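Diary Walks Kitchen Garden Archive
Diary > Kitchen > The bread business

2018-09-14

Day 89 of the sourdough, if I count from the morning in June when I first stirred flour and water together in a jam jar and felt clever about it. I said then that I would give it until the end of summer, and the end of summer has come and gone.

The book from Trirnham still insists that the starter "knows when it is ready". I have my doubts. Mine rises a bit, sinks a bit and smells of nail varnish on warm days. I fed it twice yesterday, as told, and by bedtime it looked exactly as it had at breakfast. The man on the Nyitrai flour stall at the market told me the trouble was my tap water. The woman in the queue behind me blamed the man's flour. I bought another bag all the same, so I suppose he won.

Tried the long method again today. 700 grams of strong white, a handful of rye, salt, and then the folding, every half hour, which ate the whole morning. The recipe calls it meditative. I was trying to do the gas bill at the same time and got dough on the envelope. By lunch the lump was smooth enough, though I have had smooth lumps before and they have baked into doorstops.

Left it to prove for seven hours. The Bornia people say four, the book says overnight, and I can't see how both can be right in the same sort of kitchen. I split the difference, more or less, and got a loaf with a decent crust and a great hole under it, like a cave with a roof. Underneath the hole it was dense and a bit grey. Better than last week's, but I would say that, having been at it since seven.
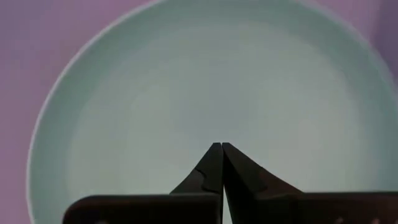

Supper was soup and two slices each, toasted, which hides a lot. I have read that you should judge a loaf by its crumbs, and that good bread hardly leaves any. Mine leaves plenty. They show up cruelly on anything plain, and the round pale green dish with the lighter rim is as plain as they come, so I may go back to eating off the patterned ones. The Skustitz bakery loaf, bought on the sly a fortnight ago, left crumbs too, now I think of it, and I paid almost double what mine costs in flour.

Have put the starter in the fridge. The book says it will sleep happily for a week. We shall see. Must ring the gas people in the morning about that envelope.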